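Skemotus brings the cloth home with its first Canadian wool suiting collection

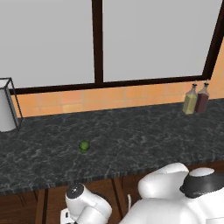
TORONTO, May 24, 2018 - Skemotus, the made-to-measure tailoring house on the second floor of the Prajapati building, today opens orders for Lukura, its first collection cut entirely from wool grown and woven in Canada. There are 20 cloths in the range, from a nine-ounce plain weave for July weddings to a brushed flannel that will see a commuter through January without complaint. The colours were a joy to put together. Founder and head cutter Golshifteh Akbari wanted shades people already live with and like, and the one called Countertop is a dark grey with fine white and light grey threads wandering through it the way veining runs across marble. It's paired with a lining in peach and orange, and a single lime-green stitch at the lapel buttonhole (optional, but we hope you'll say yes!).

"I've been cutting other people's greys for 27 years and I have never had this much fun with one," said Akbari. "It looks quiet from across the street and then you get up close and there's so much going on."

Lukura jackets are offered in two shapes. The Talter is a soft-shouldered single-breasted with patch pockets and very little canvas through the chest, a close cousin of the cardigan. The second, still known in the workroom as Number Four, is a double-breasted with a slightly longer skirt and a proper roped sleevehead. Trousers come flat-fronted or with a single forward pleat, with side adjusters or belt loops, and the rise can be set anywhere the customer likes it.

Every suit starts from a block drafted for the wearer, with a baseted fitting and a forward fitting before finishing. Delivery is 10 weeks from the first appointment. Waistcoats, skirts and odd trousers can be ordered from the same bolt, and offcuts are kept for a year for anyone who comes back wanting a cap or a matching tie.

The yarn was spun over the winter and the weaving finished this spring, with 3083 metres of cloth now on the shelves. Once a colour sells through it won't be rewoven until next year's clip is in.

Swatch cards are free and can be picked up at the shop or mailed anywhere in the country. Fittings are by appointment, with evening times on Wednesdays.

Media contact: Golshifteh Akbari, Skemotus. Cloth samples and jackets in both shapes are available for loan to stylists and editors on request.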